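About Karport

Karport is a small robotics research company. We study how a robot arm can learn kitchen and tabletop work from a short set of human demonstrations, and how well what it learned holds up when the surface underneath it changes.

Our main line of work is a training method called Miranda. Most arms that learn from demonstration do well on the table they were taught on and badly on the next one. A veined stone counter, a shiny top or a busy wall behind the work can be enough to throw off a reach that was fine the day before. Miranda is our attempt to deal with this at the training stage, so that the arm doesn't have to be taught again for every kitchen.
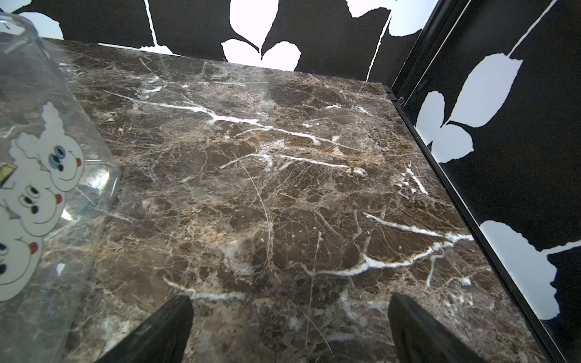

The method has 2 parts. In the first, a person guides the arm through a task and we record the wrist camera and the joint positions together. In the second, the software goes back over the recording and marks the stretches where the fingers are close to something that matters for the task. Those stretches count for more in training. The long approach moves, where the view is mostly counter and wall, count for less.

We tested this last year on a set of 500 trials. Each trial was one attempt at one short task, such as picking up a light object and setting it down on a board. The arm had been trained on 300 demonstrations, all recorded on a plain gray table, and the trials were run on patterned surfaces it had not been trained on. With standard training, the arm finished 273 of the 500. With Miranda it did better on matte surfaces and showed no clear gain on glossy ones. We published both results, and glare is now the main thing we work on.

Our current test bench follows from that. It has dark marble with bright veins and leaf-print walls in black and white, and we change the lighting between runs.

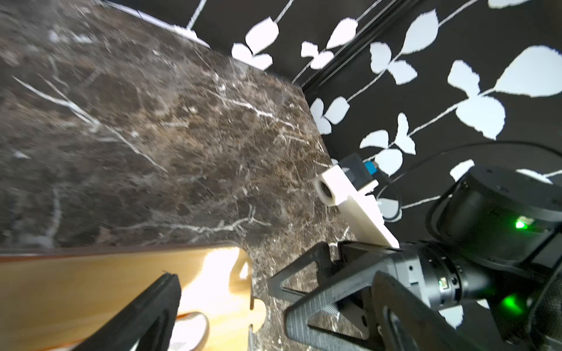

We print many of our own gripper parts. Making them in house means we can change the shape of a finger in the morning and have it on an arm the same afternoon. Drawings for the current fingers are available to other labs on request, along with the mounting notes.

Who we are

Ga-eun Ban started the company and leads the research. She wrote the first version of Miranda.

Senyo Zakaria builds and maintains the arms and designs the grippers.

Yaw Ofori runs data collection and trains new operators. If you come to us as an operator, your first two weeks will be with him.

Salamatu Wumbei is responsible for evaluation. She sets the trial lists before training begins, and the training side doesn't see them until the runs are done.

Abdul-Rahman Darko handles partnerships and the shared data releases.

Where we work

Our lab and office are in Greltau, on the upper floor of the Wasen building. We take on student interns each June. Visits are by appointment, in the afternoon, as mornings are used for recording.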